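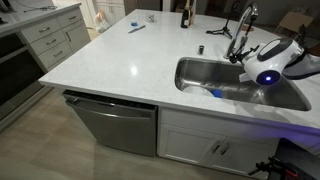
The island and the sink, night two of having the place to myself.

September, a bit after 7 at night
Posted by Yuk-lan Tse
Filed under: Family & Faith, Journal

Search this blog Go

So I finally called my brother back. I'd been putting it off all week, and I knew I was putting it off, and I kept finding little jobs that absolutely had to get done first (I alphabetized the spices, if you want to know how bad it got). We were on the phone so long that my ear went hot and I had to switch sides.

For anyone new here, he's the one at the mission clinic, up past where the paved road quits. He's been there long enough that he says "home" and means there, and every time he does it I feel a small pinch. I'm the older one by almost three years. When we were kids I bossed him around something terrible. I was the pastor and he was the congregation, and he had to sit on an upside down milk crate in the garage while I preached on whatever I'd half understood that Sunday. He says I once did the whole flood and wouldn't let him go to the bathroom until the dove came back. I don't remember that but it sounds like me!

Anyway, the news is he isn't coming for Christmas. The nurse who was supposed to cover for him has gone back to her own family, and the Leinonens, who run the school side, are worn out already and he doesn't feel right leaving them. I said all the right things. I said of course, and we'll be praying, and don't you worry about Mom. Then I got off the phone and cried in the pantry like a teenager.

What gets me is that I'm proud of him and I'm also mad at him, and I can't seem to have one without the other showing up. At church people come up to me with their heads tipped to the side and say how wonderful it must be, having a brother who gave everything up. And it is wonderful. But he also gave up driving Mom to her eye appointments, and that landed on me, and there's no slide show about it. I wrote that sentence and took it out and put it back in, so I guess it stays.

I told Mom myself. I drove over right after (well, after I'd washed my face) and she was at the table doing her puzzle, the one with the lighthouse. She put a piece in before she said anything. Then she said, "He sounded tired last time," and asked if I wanted soup. She's had more practice at this than I have. Her own sister married Mr. Vadberg and moved across an ocean when Mom was in high school, and they had thin blue airmail letters for years and that was all. Mom still has them in a cookie tin. I asked if she was ever angry about it and she said, "Oh, every birthday," perfectly cheerful, and passed me the crackers.

I've been thinking about that the whole way home and ever since. I always had my aunt filed away as a nice story, the brave one who went. I never once wondered what it was like to be the one setting the table without her.

The good part of the call, because there was one: the fund for the new water tank has reached 2,000! My small group did a bake sale and a car wash for it and I truly thought we'd end up with enough for a bucket. He read me the names of the 13 kids in the Bible class, slowly, so I could write them down and we can each take one to pray for. One little boy keeps asking him whether snow hurts. He wants me to send an answer, so I've got to come up with one.

Still to do this week: mail the parcel (the good tea, socks, reading glasses, those awful salted licorice things he loves), call Mrs. Skukis about the nursery rota, and find Mom's other set of keys. Also reread Ruth. I always skip through it to get to the wedding and I'd like to spend some time with Naomi for once.

It's late now and he'll be getting up over there about the time I turn off the lamp. I texted him goodnight and he texted back good morning.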